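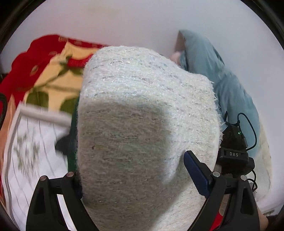

I went into Kevard with pretty low expectations. It showed up in my recommendations in December, the capsule art looked like every other pixel dungeon thing I've scrolled past this year, and the trailer spends most of its time on a logo. But a demo is a demo and it was free, so I gave it an evening. Then I bought the full game before bed, and I've put 35 hours into it since!

So, the basics. You run a salvage boat on a flooded map, you dive, you drag stuff back up, and you sell it in a harbor town called Beltcombe so you can afford a slightly better boat. Underneath that it's a turn-based dungeon crawler. Every dive is a grid, every step costs air, and fights use the same air meter as walking does. I love this. It means a fight you'd win easily in any other game might still be a bad idea, and I've swum right past loot because I did the math and didn't like it.

The developer is a tiny studio called Zomutetti, and you can kind of tell, mostly in good ways. The item descriptions are funny (the rusty trumpet got me) and there's hardly any padding. The main story has 24 dives, and each one has some new wrinkle. Dive six has currents that shove you a square every turn. Dive 11 has you in the dark with one flare, and I restarted it more times than I want to admit.

Combat is where I'd expect people to argue. You get two party members, that's it, and no healer. I ran the harpoon guy and the tinkerer for most of the game and switched to the tinkerer and the eel charmer near the end, because the last few bosses have armor that harpoons just bounce off. If you didn't level the eel charmer you're going to have a rough time, and the game does very little to warn you. There's a retraining option at the chapel in Beltcombe but it costs a ton of shells. I had to go back and grind three early dives to pay for it, and that was the one night I nearly quit.

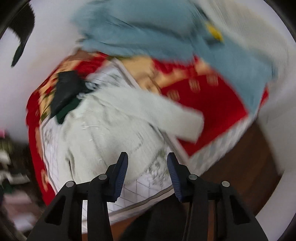
*Bed and gripper, fingertips apart.*

Music is great. It's mostly slow organ stuff underwater and then this bouncy accordion tune whenever you're back in town. I left it running on the title screen while I cooked dinner.

Some gripes, since I have them:

- The inventory screen is a mess on a controller. You can't sort by weight, and weight is the only thing you care about during a dive.
- Text is small. I play on the couch and had to lean forward a lot. There's a large font setting but it only changes dialogue, not the menus.
- It crashed on me twice, both times when leaving the shop. Autosave is generous so I lost maybe a minute, but still.
- Captain Lindqvist, your rival, gets this big buildup and then the last you hear of her is a letter. I wanted the boat race! They set up a boat race!

Performance was fine otherwise. My laptop is old and the fan barely kicked on. Loading a dive takes a couple of seconds, and cloud saves moved over to my desktop without any fuss.

There's a New Game Plus that shuffles the dive order and gives enemies new tricks. I'm only a little way in. So far it's mean, and starting with my upgraded boat doesn't help as much as I'd hoped, since the air costs go up too. There's also a daily dive with a leaderboard - my best rank is 25th, on a morning when I suspect very few people had played it yet.

As for price, I got it at the launch discount and would have been happy at full price. If you liked older handheld RPGs where you had to keep a notebook next to you, get it. If you hate losing progress to a resource meter, play the demo first - it covers the first two dives and your save carries over to the full game.

Oh, and talk to the lighthouse keeper after every single dive. He has new lines each time, and one of them tells you where the good lantern is. I missed it completely until I was nearly done.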